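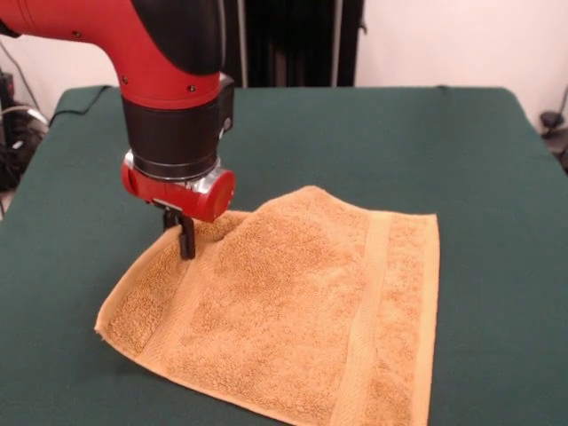

Print this page | E-mail this page

4.2 Folding terry towels

This section applies to hand towels and washcloths in the Wasero linen set. For bath sheets, see section 4.5.

Before you start

Cover the table with a plain cloth and pull it taut. Terry loops slide on a bare tabletop and the fold lines drift.

Note: Fold towels only when fully dry. Allow 30 minutes of rest on the table after they leave the dryer.

Laying out

1. Place the towel on the cloth with the hem seams facing down.

2. Turn the towel so that the woven border band is on the right. The flat weave of the band does not stretch with the loops and serves as the reference line for all later folds.

3. Straighten the right and bottom hems first. Leave the far edge until last.

4. Take the left edge between two fingertips, lift a small pinch of fabric, and draw it outward until the ridge is gone. Do not pull on single loops.
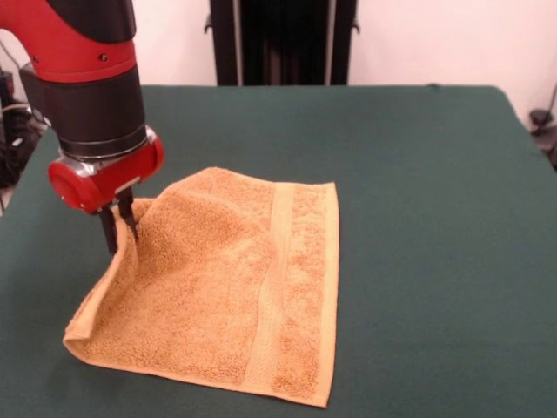

5. Smooth the surface from the border band toward the left with the flat of the hand. One pass is enough. Repeated passes push the loops over and leave a dull patch.

Folding

6. Bring the left edge across to the inner side of the border band. Do not cover the band.

7. Fold the bottom hem up to the top hem. Check that the corners meet. If they are out of line, open the last fold and repeat this step.

8. Turn the piece over and place it on the stack with the closed fold facing out.

Caution: Do not press folded terry with an iron. Heat flattens the loops and can pucker the band.

Stacking

Shelf inserts of type Folinwood 156 hold one stack each. Keep hand towels and washcloths in separate stacks. Mark the shelf card with order code 2819 for replacements.

Note: A towel with a wavy hem after step 3 has shrunk unevenly. Set it aside and see section 4.7, Reshaping.

Section revised November. Checked by J. Jaramillo.

Print this page | E-mail this page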